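Moving my mother's recipe cards onto the computer – type or scan?

ybrandusa_g
Joined in June – 37 posts
Hello all, long-time reader and finally brave enough to start a thread. My mother left three shoeboxes of recipe cards, and my cousins in Uvcombe would all love a copy. I had planned to type every one of them up, nice and clean, so they can be searched (you try finding plum dumplings among this lot!). My sister thinks I'm out of my mind and should just scan them. What did the rest of you do?

Tincuta O.
1,102 posts
Scan, scan, scan! I typed up my grandmother's and I've regretted it ever since, dear. Her little notes in the margin – "less sugar, Uncle complained" – went missing because I was being so tidy, and the cards got damp in the garage afterward. Her handwriting was the best part.

florin_h
I'm going to disagree with Tincuta, kindly. Scans are lovely to look at and miserable to cook from. My aunt wrote like a doctor, and with flour on my hands I don't want to be squinting at whether that's a 1 or a 7. Type them.

Tincuta O.
Well, print them bigger then, Florin!

florin_h
A bigger squiggle is still a squiggle :)

yasaman_t
Couldn't you do both? I scanned mine over one winter and then typed only the ones we really cook, which came to far fewer than I expected. Give each scan the name of the dish and you can search for it that way, no typing needed beyond the title.

ybrandusa_g
Yasaman, that may be the answer. I did a first batch of typing after supper last night and got through nine cards before my shoulders gave up, and four of those were versions of the same walnut cake. 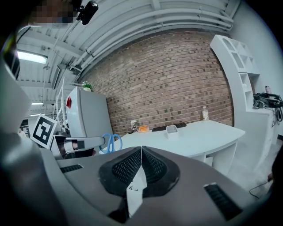

What slows me down most is the measuring. She wrote "a coffee cup of oil" and "flour as needed," and I can't decide whether to leave that alone or work out proper amounts for the cousins, who didn't grow up in her kitchen and won't know which coffee cup she meant.

Tincuta O.
Leave it as she wrote it, and put your own guess in brackets after. Then they have both.

florin_h
On that one we agree. And do keep all the walnut cakes – somebody in the family will swear by each of them.

ybrandusa_g
Brackets it is, thank you both. I'll start scanning with the soups and post the dumplings once I find them.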